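Prüfbericht der Beschaffungsstelle: Werkstattwagen Tolavex

Bearbeitung: Kausar Qureshi, Rizwan Sial
Stand: 24.9.21

Die Werkstätten des Bildungszentrums Emgate benötigen für die Ausgabe von Material und Handwerkzeug fahrbare Wagen, die von wechselnden Kursgruppen genutzt werden können. Der bisher eingesetzte Wagen des Herstellers Ghauri wird nicht mehr gefertigt. Als Nachfolger wurde das Modell Tolavex beschafft und über 11 Wochen im laufenden Kursbetrieb erprobt, zunächst in der Metallwerkstatt, anschließend in der Buchbinderei.

Lieferung und Montage

Der Wagen wird zerlegt in zwei Kartons angeliefert. Die Montageanleitung liegt in deutscher Sprache bei, verwechselt jedoch auf der zweiten Seite die linke und die rechte Seitenwange. Wer der Zeichnung folgt, muss die untere Ablage wieder ausbauen. Der Hersteller wurde schriftlich darauf hingewiesen; eine Antwort lag bei Abschluss dieses Berichts nicht vor. Sämtliche Schrauben waren vollzählig, der benötigte Innensechskantschlüssel fehlte.

Fahrverhalten

Die vier Lenkrollen laufen auf Linoleum und Estrich leise. Beim Überfahren der Türschwelle zur Buchbinderei neigt der Wagen zum Kippeln, sofern die schweren Teile oben lagern. Frau Mac Suibhne, Leiterin der Buchbinderei, lässt Pressbretter und Winkeleisen daher ausschließlich auf der unteren Ablage transportieren. Die Feststeller greifen zuverlässig, lassen sich mit Sicherheitsschuhen allerdings nur mühsam lösen.

Ablagen und Schubladen

Die Schubladen sind auf Kugellagern geführt und schließen sauber. Der Vollauszug ist gegenüber dem Ghauri ein deutlicher Fortschritt. Zwischen den beiden Ablagen verbleibt eine lichte Höhe von 200 mm. Flache Kästen finden bequem Platz, für die vorhandenen Leimtöpfe mit Deckel reicht der Abstand nicht. Ein versetzbarer Zwischenboden wird nicht angeboten.

Die pulverbeschichtete Oberfläche ließ sich von Kleister und Schneidöl problemlos reinigen. An den Griffkanten zeigten sich zum Ende der Erprobung erste Abplatzungen. In der Preisklasse ist das hinnehmbar, sollte aber bei der nächsten Bestellung angesprochen werden.

Kosten und Bewertung

Der Stückpreis betrug 343 Euro einschließlich Fracht. Die Beschaffungsstelle bewertet den Tolavex insgesamt mit »gut«. Für die Metallwerkstatt wird die Anschaffung weiterer Wagen empfohlen, für die Buchbinderei nur unter der Voraussetzung, dass Gefäße mit Deckel anderweitig untergebracht werden. Offene Metallbehälter für Kleinteile und Verschnitt verbleiben wie bisher auf den Arbeitstischen.
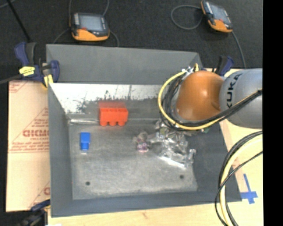 Über die Bestellmenge entscheidet die Werkstattkonferenz im November. Rückmeldungen aus den Kursen nimmt bis dahin Frau Jadoon schriftlich entgegen.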